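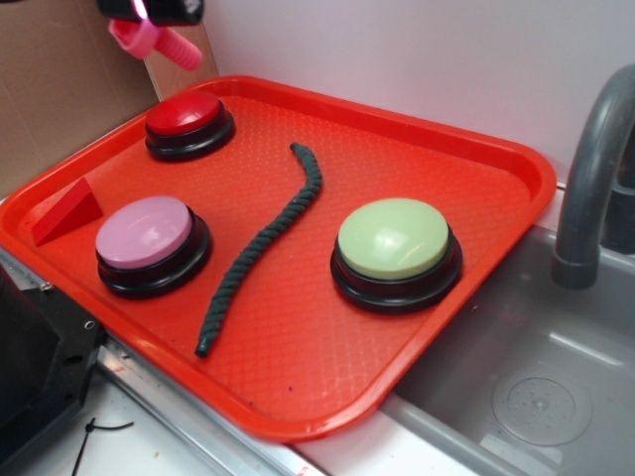 Tirley would not release him before October, Van Hecke reported, and they wanted the wicketkeeper's name taken off the table while the talks went on.

Ward Michiels wrote both points in the margin of the retention list. The list had two columns, contracted and uncontracted, and the left-arm seamer was in the first column at Tirley and in neither column at Hirkden.

"What is his economy rate?" he asked.

"Under six in the one-day matches. Higher in the second half of the season."

"Why higher?"

"They moved him to the death overs. He'd been opening the bowling until the new captain came in."

Michiels turned to the scorecards. The seamer had taken 20 wickets in nine matches, most of them left of the stumps and caught behind. On the Hirkden square, where the ball kept low after lunch, a bowler of that type would need a fuller length. He noted this also.

The rain had not stopped. The covers were on at both ends and the sightscreen had been turned side-on against the wind. A groundsman walked out to the square, lifted one corner of the sheet, looked under it and put it back.

"There is the matter of the knee," Van Hecke said.

"I read the scan."

"The surgeon's letter says 700 balls."

"Over what period?"

"It doesn't give one."

Michiels found the letter. It recommended that the player's workload not exceed 700 deliveries before review. It gave no start date, and it had been dictated but not signed. A full season at Hirkden would use up that number by the fifth match, allowing for nets.

"Follico wants him on the front of the shirt launch," Van Hecke said. "They asked again this morning."

"He isn't ours."

"I told them that. They said they could wait until he was."

Michiels put the letter back under the scorecards. He had played one season with a knee like that himself. He had bowled off a shortened run, told the coach it was a matter of rhythm, and lost a yard of pace that he did not get back. The figures for that year were respectable — better than the year before, in fact — and the club had renewed him on the strength of them.

"Ring Tirley," he said. "Ask who dictated it."

"And the wicketkeeper?"

"Leave him on the table."

Van Hecke took the telephone out into the corridor. Michiels drew a line under the two columns, wrote the seamer's name below it, and went to look for his coat.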